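Política de imitação: rotação da câmera externa derruba a taxa de sucesso. Aumentar dados ou recalibrar?

Perguntado em dezembro de 2023 por Gladys Langat
Etiquetas: manipulação, aprendizado por imitação, extrínsecos, pick-and-place

Treinei uma política de difusão com 893 demonstrações teleoperadas de pick-and-place sobre mesa (frutas de brinquedo, recipientes rasos, uma garrafa). Entrada: uma câmera externa RGB mais propriocepção. Saída: pose absoluta do efetuador no referencial da base, em blocos de ações. Com a câmera na posição de treino o resultado é estável. Quando giro a câmera em torno do eixo óptico, a garra ainda se aproxima do objeto certo, mas o erro lateral passa de 5 cm e a preensão falha.

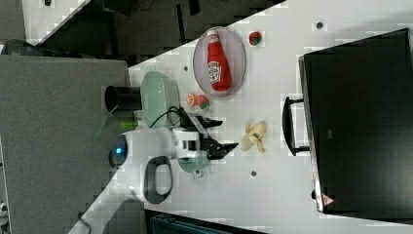
O erro cresce com o ângulo e não depende muito do objeto. Já testei recorte aleatório e variação de cor no treino, sem diferença mensurável. Não quero coletar tudo de novo. Vale a pena aplicar rotação sintética nas imagens ou devo condicionar a política aos extrínsecos?

2 respostas

Donal Daly
Resposta aceita

A política aprendeu um mapeamento fixo de pixel para referencial da base. Recorte e cor não alteram a orientação da imagem, portanto não era de esperar efeito.

Para rotação pura em torno do eixo óptico, a rotação sintética é geometricamente exata, salvo pelas bordas. Amostre o ângulo por episódio e mantenha-o constante dentro do episódio. Se sortear por quadro, o histórico de observações fica incoerente. As ações permanecem como estão, pois já se encontram no referencial da base. Corrija também o ponto principal se ele não coincidir com o centro da imagem.

Isso não cobre translação da câmera nem inclinação. Nesses casos forneça os extrínsecos como entrada (a rotação em 6D costuma treinar melhor que quatérnios) e colete um conjunto pequeno com poses variadas. No nosso banco de ensaios, o Pallitz, roughly 600 episódios novos, misturados aos antigos, bastaram para recuperar quase todo o desempenho. Não tenho o ablativo separado de cada componente.

Antes de treinar, meça a reprojeção da ponta da garra na imagem. Se o erro já for grande na pose original, o problema é de calibração.

Comentário de Gladys Langat: reprojeção na pose original abaixo de 2 pixels. Vou começar pela rotação por episódio.

Lorcan Cullinane

Põe uma câmera no punho e pronto. Aqui resolveu, mas não comparei com nada.

Comentário de Malachy Nic Giolla: depende da tarefa. Só com a câmera no punho perde-se o recipiente de destino durante a aproximação.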